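Laptop drops off and reconnects through USB-C dock, only when phone is charging too

Posted in Power, Chargers and Docks

Conall Heffernan
I have a Kaston dock that feeds my work laptop over one USB-C cable. It has two more USB-C ports on the back and three ordinary USB-A ones on the front. The dock came with its own power brick and the laptop is happy on it all morning with a monitor, keyboard and mouse attached.

The trouble starts when I plug my phone into one of the rear USB-C ports. Within a second or two the laptop makes the disconnect sound, the monitor goes black, then everything comes back. After that it's fine. If I unplug the phone the same thing happens again. It also happens by itself some afternoons, and I think that is when the phone gets to full charge, but I haven't sat and watched it.

Things I have tried so far:
Different phone cable (two of them, one was the one in the box)
The other rear port, same result
Front USB-A port, no dropout but the phone charges very slowly
Updated the laptop BIOS and the graphics driver
Left the phone off altogether for most of October, no dropouts at all

The laptop came with a 65 W charger. The label on the dock's brick says 100 W. I would have thought there was plenty left over for a phone. Is the dock faulty or is this how they behave? I'd sooner not send it back if it's a setting somewhere.

Kikholm
Sounds like a dud dock. I had a Kevley one that did the same and swapped it for a different brand. Return it while you can.

Might also be the cable between dock and laptop, they do wear out.

Mac Giolla
I don't think it's faulty. What you describe is how a lot of multi-port docks and chargers handle sharing, and it comes down to how USB-C power gets agreed between the two ends.

When you plug a laptop in, the charger offers a list of voltages and currents and the laptop picks one. That is a contract of sorts. With nothing else connected, your dock probably offers the laptop most of the brick's output less whatever the dock keeps for itself. My own dock holds back 15 W for its electronics and the front ports, and I'd expect yours to be in the same neighbourhood. So the laptop might be seeing 85 W.

Plug in a phone and the dock has to find power for it. The better ones send the laptop a fresh, smaller offer and the laptop accepts it without letting go of the old one. Cheaper ones cut power to every port for a moment and start the whole conversation over. If yours does that on the same line that carries your video and data, the laptop sees the dock vanish and come back. That would match the second or two you're getting, and it would also explain the afternoon dropouts. Once the phone is full the dock takes its share back and hands it to the laptop, and that is another reset.

There are a few things I would do, in this order.

Check the dock's firmware before anything else. This is separate from the laptop BIOS and the laptop won't offer it to you. There is usually a small utility on the maker's support page, and you need to run it with the dock connected and the laptop above half charge, in case it drops power partway through. Don't have the phone plugged in while you do it. Power sharing behaviour is exactly the kind of thing that gets changed in firmware.

Then look for a port priority setting. Some docks have a little switch underneath, some have it in the same utility, and plenty don't have it at all. If you find one, fix the host port at 60 or 65 W. Your laptop only asks for 65 W anyway, and once the host port is fixed there is nothing to renegotiate when the phone comes and goes.

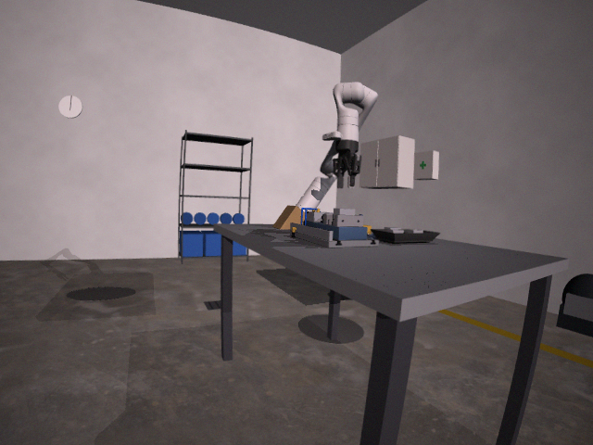
If neither of those is available, charge the phone from something else. A separate single-port 20 W wall charger costs very little and takes the dock out of it completely. I know that defeats the purpose of owning a dock with spare ports, but it's what I ended up doing at my own desk.

On the cable - it's worth a look but I'd put it low on the list. A worn cable tends to drop when you bump it, and yours drops on cue when the phone goes in. If you do replace it, read the rating. Ordinary USB-C cables are good for 3 A, and anything over 60 W needs a 5 A one with the marker chip in it. It also has to carry video, and a lot of the charging cables sold at the supermarket only do slow USB 2 data. Keep it short, a metre or less.

One test before you start on any of that. Plug the phone in with the laptop on its own charger, if it has a second USB-C port or a barrel socket, and the dock connected only for the monitor. If the screen still blanks, the dock is resetting everything regardless of who needs power, and a firmware update or a different dock are the only real fixes.

Conall Heffernan
Thanks, that makes sense. There was a firmware update on the support page and I've put it on. The phone going in no longer drops the monitor, though the laptop still gives a short beep and the battery icon flickers. No switch on the bottom that I can find. I'll leave the phone on it through a few afternoons and post back if it still cuts out at full charge.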